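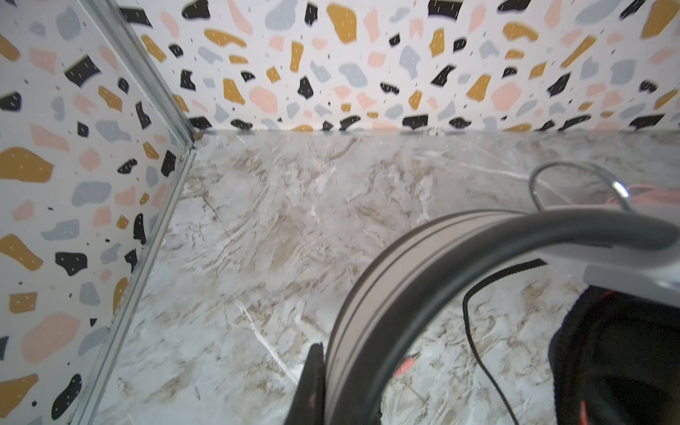
**Figure 6.** Irregular terrazzo-style pattern with chips in black, mustard, salmon pink and pale blue-gray on a white background, shown on two walls meeting at a corner.

## 4. Surface Pattern and Reported Cleanliness

### 4.1 Background to the question

The preceding section dealt with the condition of floors and fixed seating. We now turn to walls, which take up a larger share of what a visitor sees on entering a room and which received little attention in the earlier Metthorpe survey. That survey recorded wall finish under a single heading, "painted or covered," and made no distinction between plain and patterned surfaces. As a result, its finding that covered walls were judged cleaner than painted ones could not be explained. The difference may have come from the material, from the pattern printed on it, or from the age of the rooms in which each was found.

Facilities staff in both Nirurberg and Metthorpe told us that patterned finishes are often chosen for rooms with heavy use on the grounds that they "hide the dirt." The phrase, or something close to it, came up in most of the interviews. It appears in the Nirurberg purchasing guidance as well, where speckled and chip patterns are recommended for entry halls, changing areas and rooms used by young children. The guidance cites no source for the recommendation. We found no earlier attempt to test it in rooms that were open to the public at the time.

Two separate claims are contained in the phrase. The first is that marks on a patterned surface are harder to see. The second is that a room with such a surface will be judged cleaner by the people who use it. The first claim can hold while the second fails, for example if visitors distrust a busy surface and assume that it conceals something. We therefore treated the two as distinct outcomes.

### 4.2 Classification of patterns

Wall finishes were grouped using the Martinelli scheme, with changes. The original scheme was drawn up for floor coverings and sorts patterns by the regularity of their layout, the spread of element sizes and the contrast between element and background. It was written with natural stone and poured floors in mind, and some of its terms do not transfer well to printed sheet. We kept the three main headings and dropped the sub-headings that refer to surface texture.

Under the revised scheme, a finish is classed as *plain* if no separate element can be made out at arm's length. It is classed as *regular* if the same arrangement of elements can be seen to return within a single wall. All other patterned finishes are classed as *irregular*. Figure 6 gives an instance of the irregular class. The chips range from small slivers to much larger shapes, and many of the black and mustard ones carry fine white dashes of their own. Finishes of this kind posed a problem for the size heading, which assumes that each pattern has a typical element. We recorded them as "mixed" and did not assign a typical size.

Contrast was more difficult to settle. A pattern may combine pale elements that stand out very little from a white background with dark elements that stand out strongly. An average of the two describes neither. After trial, contrast was recorded for the darkest element present in quantity, on the reasoning that scuffs and shoe marks are themselves dark and are most likely to be confused with elements of similar tone. Mawar Teoh coded all rooms, and a second coder repeated the work without access to the first set of codes. Disagreements were confined to the boundary between regular and irregular and arose chiefly in narrow corridors, where the visible run of wall was too short for a repeat to show itself.

Tiled walls were left out of the comparison. The joints between tiles collect soil in their own way and would have required a separate measure.

### 4.3 Procedure

The study covered 6 public buildings in the 2 towns. All were in use as libraries, clinics or community halls. Rooms undergoing repair were excluded, as were rooms with no natural light. We obtained 442 completed visitor questionnaires and carried out 10 interviews with cleaning and facilities staff.

Visitors were approached on leaving a room and asked to rate its cleanliness, its brightness and how well kept it seemed overall. Walls were not mentioned until the final page, where respondents were asked to describe in their own words what the walls had looked like. The order was fixed so that the earlier ratings would not be shaped by attention drawn to one surface. An open question on what had led to the cleanliness rating was placed between the two parts.

Marks on the walls were recorded separately by a trained observer before opening. The observer noted the presence of scuffs, splashes, adhesive residue and hand marks in a band running from the skirting to shoulder height. Each wall was viewed twice: first from the doorway, in ordinary room light, and then at close range with a hand lamp. The gap between the two records served as our measure of concealment. A wall on which many marks were found with the lamp and few from the doorway was considered to conceal well.

Corners and the seam between the wall and any horizontal surface were recorded on their own line of the form. Staff had pointed out during the pilot that soil gathers at these places regardless of finish, and that a cloth tends to pass over them. Where a pattern continues around a corner or runs down to a worktop, the elements near the seam can themselves form a dark line, and the observer was instructed to confirm any apparent soiling there by touch with a clean white wipe. This step was added after the pilot, in which several such lines had been entered as dirt.

### 4.4 Results

Concealment differed clearly by class. Plain walls concealed least, and nearly all marks found with the lamp on these walls had already been noted from the doorway. Regular patterns fell in the middle. Irregular patterns concealed most, and within that class the effect was strongest where the darkest element was black or close to black. Hand marks were an exception. They were hard to see from the doorway on every class of finish, plain walls included, and contributed little to the comparison.

Adhesive residue behaved differently again. On irregular patterns it was seldom noted from the doorway but was, according to staff, the soiling most often raised in complaints. One supervisor in Metthorpe explained that visitors come across it by touch, having failed to see it, and are then more annoyed than they would be by a visible mark. The visitor questionnaires neither support nor contradict this account, as few respondents mentioned residue at all.

Ratings of cleanliness followed a different course. Rooms with irregular patterns were not rated cleaner than rooms with plain walls. In the clinics they were rated slightly less clean, although the lamp record showed no greater soiling. In the libraries the two classes could not be told apart. The community halls gave mixed results, which we attribute to the wide range of activities taking place in them; one hall in Nirurberg is let for a market each Saturday, and questionnaires collected there refer more often to the floor than to anything else.

Answers to the open question offer some help in reading these results. Respondents in the clinics connected cleanliness with white or pale surfaces and with the smell of the room. Several described patterned walls as "busy" or "old-fashioned," and a smaller group said that they could not tell whether the walls were clean. Library visitors rarely gave walls as a reason for their rating. They wrote about toilets, carpets and, in one building, the state of the window sills.

Brightness was rated lower in rooms with high-contrast patterns, including those with a white background. This was the most consistent result in the visitor data and was found in every building.

### 4.5 Staff practice

The interviews brought out a point that the study had not been designed to examine. Staff reported that patterned walls are wiped less often than plain ones, even where the written schedule is the same for both. The reason given was practical: work is directed by what can be seen, and a shift that is short of time will attend to visible marks first. Over a period of months, this could allow soil to build up on the very surfaces chosen for heavy use. Our lamp records were made on single visits and cannot show whether such a build-up takes place.

Some teams had made their own arrangements. At one Nirurberg library, the walls of the children's room are washed in full every January, when the building closes for stocktaking, and are otherwise spot-cleaned. At a clinic in Metthorpe, the lower band of each wall is wiped in strips, working from the door, so that no area depends on a mark being noticed. Both teams considered the pattern on the wall to be beside the point once the routine was in place.

The supplier of the finish used in three of the rooms, Lurnine, provides a care sheet that specifies a mild detergent and a soft cloth. The sheet contains no advice on frequency. None of the staff interviewed had been given a copy, and the version held by the Nirurberg purchasing office had been filed with the invoices.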